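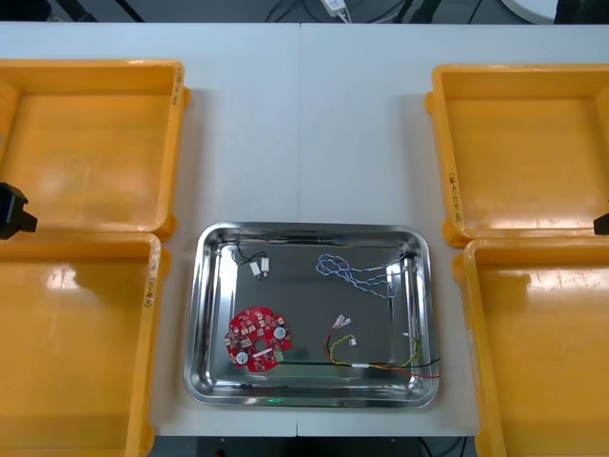
Yellow-orange trays and a steel tray with small electronic parts and wire harnesses.

Jirnus test

Print this article | E-mail this article

The Jirnus test is a running test used in soccer to decide whether a player coming back from a leg muscle injury is ready for full training. It was first used at Hellcombe, a semi-professional club, and is named after the training ground where the first sessions were held. Supporters describe it as an objective measure of match fitness. The evidence for that description is thin, and most of it comes from people who have had some part in promoting the test.

Origins

The test was drawn up by Feng-yi Chou, then the fitness coach at Hellcombe, after a season in which several players returned from hamstring injuries and broke down again. Chou's original notes ran to two pages and called the drill a "rough check before contact work." The stronger claims now attached to it do not appear in those notes. They seem to date from the time the sports equipment firm Drokeo began selling a timing kit under the Jirnus name.

Club histories usually credit the test with the team's improved injury record the following year. The same histories mention a smaller squad, a new playing surface and a shorter preseason, any of which might have had an effect.

Procedure

The player completes 10 shuttle runs over a marked course with a sharp turn at each end, resting 90 seconds between runs. Times are recorded at the start, at each turn and at the finish. A player passes if the last run is close enough to the first, and if neither turning leg is clearly slower than the other.

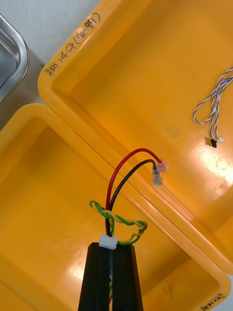
How close is close enough has never been settled. Chou left it to the coach's judgment. The Drokeo manual gives a fixed limit but does not say where it came from, and at least two clubs are known to use limits of their own — which makes it hard to compare a pass at one club with a pass at another.

Goalkeepers are normally excused. Some clubs add a ball to the final three runs, a change that Chou opposed on the grounds that it tested touch as much as fitness.

Claims and criticism

The figure most often quoted in favor of the test is that it has been "proven on 300 players." The number can be traced to a sales leaflet. It counts tests taken, and a player who repeated the test after failing was counted again each time. No comparison group was used, and no record was kept of players who passed and were later injured.

Hiu-tung Fang, a physical therapist who worked with the amateur side Baudry, reviewed that club's records and found nine players who had passed and gone on to play a full match. Four of them missed further games with the same injury. Fang pointed out that so small a group proves very little either way, a caution that has not always been repeated when the review is cited by the test's opponents.

A more basic objection is that the player knows what is being measured. Someone anxious to be picked can hold back on the first run and finish with a flattering score. Defenders of the test reply that an experienced coach would notice. If so, it is fair to ask what the timing kit adds.
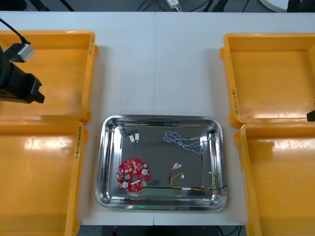
Current use

The test remains common in lower-division soccer, mainly as one item in a longer checklist. Hellcombe itself dropped the pass mark in December and now records the times for reference only. Drokeo continues to describe the kit as "the standard," without naming the body that set it.

See also: Hamstring strain; Shuttle run; Preseason training

Last edited Sunday, November 17, 2019

We use cookies to remember your reading settings. By continuing to use this site you accept our cookie policy.

Contact the editors | Copyright and reuse | Back to top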